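Taking Computers Apart at Gebru

The doors at Gebru opened at 9 on Thursday, and by half past there was a line at the coffee table and another at the robot.

The company takes in old office computers and strips them for parts. Most of the work is still done by hand, at a row of benches along the north wall. On open day, visitors were allowed to walk behind the benches and ask whatever they liked. Most of them asked how much gold is in a motherboard. The answer was very little.

"We take in 300 machines in a good week," said Setsuko Higuchi, who has run the floor since the company moved here from a smaller unit across the river. "They come from schools, banks, a hospital. Every one has to be opened, and every drive has to come out and be logged before anything else happens."

Drives matter most to the customers, who want proof that their data has been destroyed. A worker with practice can pull one in less than a minute. The robot, which the staff call Osavo after the software that runs it, takes a good deal longer.

Feven Habte, the engineer in charge of the trial, did not try to hide that. She told the first group of visitors that the arm had been at Gebru for seven months and had spent the first two of them failing to grip anything thinner than a paperback. The fingers have been redesigned twice. The camera was moved to the wrist in August.

"A new machine on a factory line is the same every time," she said. "Ours have been kicked under desks for ten years. There are cables everywhere and half of them aren't where the manual says."

The arm has been tried on 138 computers so far, across 19 models. Workstations are harder than plain desktops, Habte said, with bigger cards and more wiring to get past. Some makers help by using colored plastic on the parts meant to be pulled by hand.

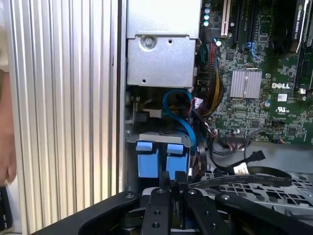

Habte likes the blue tabs on the Dell drive carriers for that reason. The software can find them even in poor light, and people can too. Her list of dislikes is longer and starts with loose cables, which can snag on a finger or cover the thing the camera is looking for.

Natnael Hailu, who has worked the benches for four years, was asked several times whether he was worried about his job. He said his wrists hurt by Friday and the arm was welcome to the drives. He would keep the graphics cards, which still need someone to look them over and decide what can be resold.

Gebru plans to run the trial through the winter before deciding whether to buy a second arm. The next open day will be in spring, and school groups can book ahead by phone.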